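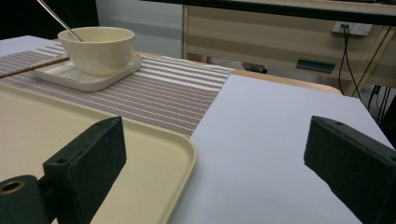

The hand-held gripper at table height, with a serving tray, a bowl and its saucer within view. Photo: Niltton group

Collecting the small mistakes

December 30, 2020
Interview by Iresha Khondokar

When Ülle Šimkus begins a working day, she first puts her telephone in a drawer. Then she takes the gripper in her right hand and stands at a table, and for the next part of the morning she moves dishes.

"My mother asked me what I do as a scientist," she tells me. "I said, Mum, I set the table. She said she could have taught me that for free."

Šimkus works in the manipulation group at Niltton, where she studies how robots may learn ordinary household tasks from people. The group does not drive a robot arm by remote control in order to record its examples. A person holds the gripper as a tool, with a camera fixed on it, and does the task by hand. Later a program learns from these recordings what the fingers should do, and an arm with the same type of fingers tries to repeat it.

I ask why one would leave the arm out of the most important part of the work.

"It is heavy, and it needs a safety zone, and it does not fit in the lift of my building," she says. "With the tool I can go into a flat, say good morning and start. But there is a price. My arm can bend in ways which the robot arm cannot. So I must learn to be a little bit stiff. In the first month I was too elegant, and we had to throw many recordings away."

The study she has just finished compares two ways of spending the same effort. For the first set, all demonstrations were made in one kitchen, by people who knew it well. For the second set, the same number of demonstrations was divided among 19 kitchens, which belonged to colleagues, to neighbours and in one case to Šimkus's former landlady. Each set contained 481 demonstrations. The task was always from the same family: to bring a bowl, a cup or a tray to its place on a table and let it go without pushing anything else away.

The robot was then taken to a kitchen in Ekurgate that appeared in neither set. With each object it had 10 attempts. The program from the single kitchen placed the bowl correctly in three of them. The program from the many kitchens placed it correctly in eight.

"I want to be careful with this," Šimkus says, and she says it again later when I have put my notebook away. "It is one new kitchen. If it had a glass table, I don't know what we would see. We plan the glass table for July."

More interesting for her is what happened inside the sets. She and her colleague Tobias Delacroix watched a large part of the recordings again, and they wrote down each moment in which the person hesitated, touched the wrong edge or corrected the grip. They had expected to remove these moments. Delacroix proposed to train once with them and once without.

"Tobias likes to do everything twice," she says. "I was against it, it was a week of computer time. I have apologized to him."

They found over 130 such corrections in the kitchens set. When these were cut out, the robot moved more smoothly and failed more often. It approached a bowl very nicely, and if the finger came down on the rim at a bad angle, it simply continued. With the corrections left in, it would often go back up and come again from the side.

Delacroix, who joins us for the second half of our conversation with a plate of toast, explains it by comparing it to learning to park a car. "If you only ever see perfect parking, you don't know what to do when you are crooked," he says. "You have no memory of being crooked."

Which objects are difficult? I had guessed the cup, on account of its handle. Šimkus shakes her head. Trays are worse. A tray with a raised rim gives the fingers something to hold, but it is wide, and the moment one side goes up the other side wants to stay. In the recordings the tray also hides much of the table when it is lifted near the camera, and the finger hides much of the tray.

"And placemats," says Delacroix.

"Placemats, yes. Please write about the placemats."

A woven placemat lies under a dish and moves with it if the dish is dragged even slightly. A person corrects this with the other hand and does not notice. The robot in the study has only one hand. The demonstrators were therefore asked to keep their free hand behind the back, and Šimkus admits that this rule was broken in every home she visited. She now lets people hold a tea towel in it.

A spoon left in a bowl was another surprise. The program sometimes took the handle for the edge of the bowl and closed the fingers at the wrong height. The group could have removed all spoons before recording. Instead they decided that bowls in homes have spoons in them, and they recorded more of these.

I ask whether the method can be used by others. Gwendolyn Ridgeway, who runs a small workshop called Doucet and made the fingers for the tool, has already sent a pair to the robotics class at Tirkmont. The students there had trouble for two weeks before they discovered that their camera mount was turned by a few degrees. Šimkus considers this her own mistake. The instructions said "straight", and she had not written straight in relation to what.

"That sentence has now a drawing next to it," she says.

What she does not yet have is a good answer about people. The demonstrators in the study were all adults, most of them right-handed, and nearly all of them had met the group before. Marleny Montoya, who prepares the next round of recordings, has asked for left-handed participants and for older ones, who in her experience put a bowl down more slowly and look at it longer. Whether the robot gains something from this slowness is not known. Montoya thinks yes and Delacroix thinks no.

Šimkus has not taken a side. She looks at the clock, takes the last piece of his toast and goes back to the table, where she has still a tray to do before lunch.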